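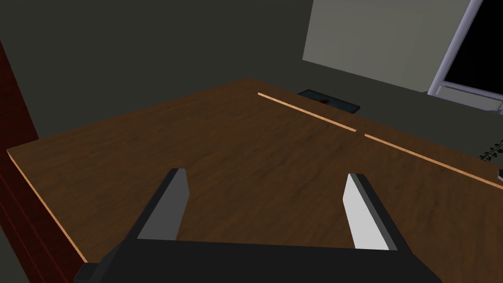

A reader who used Kurunix through the last provincial sitting wrote to say the bill alerts reached her a day behind the legislature's own website, and asked whether the paid plan was any quicker. I had the same question, so I paid for it.

Kurunix Bill Tracker, reviewed 06/04/2024

Kurunix follows bills through committee, readings and recorded votes. You pick the bills, or a keyword, and it emails you when something moves. The free plan covers 14 bills. The paid plan costs $52 a year and covers 100.

I followed a housing bill and two budget amendments on both plans. Paid alerts came the same evening each time. Free ones came the next morning, which matches what the reader saw.

The vote pages are the best part. Each one lists members by riding and party, and you can sort by either. Amendments are weaker. The changed clauses are shown without the original wording, so I kept the government PDF open in another window.

Search is slow once a keyword returns more than 300 results, and there is no filter for session. Drovum has that filter but charges extra for committee transcripts. Kurunix includes them.

The phone app logged me out twice. I went back to the website.

Good value if you follow one legislature closely. If you only care about a bill or two, stay on the free plan. I'll look at it again in September, when the new search is due.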